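Sock folding: flat, rolled or balled? (holiday laundry thread)

Forum: Home Keeping > Laundry Room
Started by Pacheco

Pacheco
24 Dec 2018
OK, I have the day off, the cookies are done, and I finally dumped out the Big Sock Bag. You know the one! Every single sock that came out of the dryer without its partner since September. I dumped it on the bed and started matching and I had the best time. 172 socks when I was finished, and only 13 of them are still single. I am so happy with that number.

Now I need to put them all away and I want to do it right this time. I've always balled them (stuff one into the cuff of the other, toss in drawer) but my cuffs are getting baggy and I think that's why. So what do you all do? Flat fold, roll, ball? Tell me everything.

tumble_low
Flat fold, always! Lay the pair one on top of the other, toe up toward the cuff, then fold once more so you get a little square. Stand the squares on edge in the drawer like file cards. I switched two years ago and I still open the drawer just to look at it.

Usell
Have to disagree with tumble_low, sorry. Flat folds look great for a day and then somebody digs for the blue pair and it all slumps over. I ball mine. Yes, the cuff stretches a bit. They're socks! A ball stays together in the drawer, in a suitcase, in a gym bag, and when a kid throws it down the stairs.

Pacheco
Ha, the stairs part is a real consideration at my house.

tumble_low
Usell, you need a divider! Mine is a shoebox lid cut down and it holds everything up. No slumping.

Rillance
Can I put in a word for the half fold? It's a good middle road, and it's what I do with thick ribbed white ones, which never want to stay in a square for me. Pinch in the middle, let the toe end drop over, and leave the cuff open at the bottom so you can see it and tuck into it if you want. It looks like a mess while you're doing it. White sock with a red patch, mid-fold: 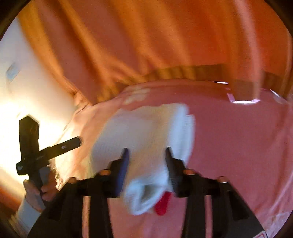
How I do the ribbed ones, start to finish

1. Give the sock a good shake. I do this with every one, and I'm a bit violent about it. Gets the lint off and the ribs lie straighter.

2. Lay the two together, heels facing the same way. If there's a colored heel or toe, line up the color and you've got the pair lined up too. I love a colored patch for this.

3. Pick them up at the middle and let both ends hang, then lay it down doubled.

4. Fold down just the top inch of ONE cuff over both. One inch! That holds the pair and hardly pulls the elastic.

Rillance
I can do a whole basket this way during one TV show, and I don't have a divider, and they don't slump.

Usell
Step 4 is a ball with better manners. I'll take it as a win.

tumble_low
It is NOT a ball, it's a fold with a cuff on it. But I like the colored patch idea a lot. All of mine are plain white and matching them is the worst part of my week.

Jetine
Plain white is the easy kind! Buy all the same ones and there's nothing to match, you just grab any two. We're five people and I bet we own 500 socks between us, and the only thing that saved me was giving each person one color of toe. Red for the oldest, gray for the next, and so on. Sorting is so quick now and the kids can do it themselves.

Also, I don't fold at all. Two socks together, dropped in a bin. Done!

Pacheco
Jetine, no folding?? I want to be shocked but I'm a little jealous.

Jetine
Try it for a week. You can always go back.

Rillance
I couldn't do it. I like folding! It's the one chore where I get to sit down.

Pacheco
Same here, I put on music and everything. OK, update: I tried all three on the bed just now. The squares are the prettiest by a mile, but my thick winter ones popped open right away. Rillance's half fold with the one inch cuff held on every pair I tried. So the thin dress socks are going in squares and everything ribbed gets the half fold. The singles are in a jar on the dryer until further notice.

tumble_low
Thin ones in squares, I accept this. Post the drawer when it's done!

Usell
Keep a couple of balls in there for the stairs.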